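Hadavcombe School of Engineering
Module 15: Machines at Work in the Home and the Small Workshop
Handout for the fourth lecture
Prepared by Nives Pagano; practical notes by Gualtiero Barbieri

Reading before the lecture: the Stondholm workshop report, chapters one and two. Students who have not yet handed in the consent form for the practical should do so at the office.

1. The question

The lecture asks whether a machine can yet be trusted with ordinary chores: clearing a table, sorting parts into trays, folding a towel, putting tools back where they belong. For the purposes of this module a chore is a task that an untrained adult can carry out after one spoken instruction, in a room that has not been prepared beforehand. The second half of that definition matters most. A welding line or a bottling plant does not meet it, however difficult the work, as the room has been built to suit the machine.

2. What counts as success

Reports differ widely in what they call a completed task. Some count a trial as successful if the object leaves the table. Others require that it reach the right place, undamaged, within a set time and without help. Students should look for three things in any published figure: the number of trials, the rule for stopping a trial, and whether a person was allowed to step in. Where these are missing, the figure should not be quoted in coursework.

The Mudex trial, which will be discussed in the seminar, recorded 2,243 attempts at picking up and placing small household and bench items. On items that had been used in training, 91 per cent of attempts were completed. The result for unfamiliar items was a good deal lower, and the authors are to be commended for printing the two figures side by side.

3. Grasping

Most of the difficulty lies in the last few centimetres. A person reaching for a teaspoon corrects the movement by touch, usually without noticing. A machine that relies on sight alone must judge the distance while its own fingers hide part of the view and while the picture from a moving arm is blurred.

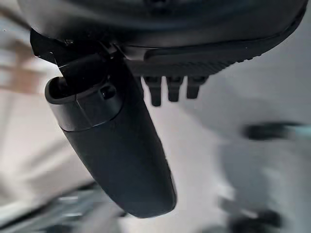 Touch sensing helps, though it brings costs of its own. Sensors wear, cables tire at the joints, and soft fingertips pick up grease in a workshop and crumbs in a kitchen. The Sikora notes give a useful account of cleaning and recalibration, and students planning a project on hands should read them in full.

4. Chores compared

Placing rigid objects on a flat surface is now done well in good light. Opening drawers and doors is done fairly well where the handles are of a familiar type. Cloth, loose cables and thin sheets remain hard, as their shape changes with every touch. Long chores are harder again: a sequence of 20 short steps, each fairly reliable, will still fail often when taken as a whole.

5. Seminar preparation

Choose one chore from your own home or workplace. Write down its steps, mark those which depend on touch, and state how the machine would know that each step had been completed. One side of paper is sufficient. Mr Barbieri will collect the sheets at the start of the seminar.

Revised 2024-05-12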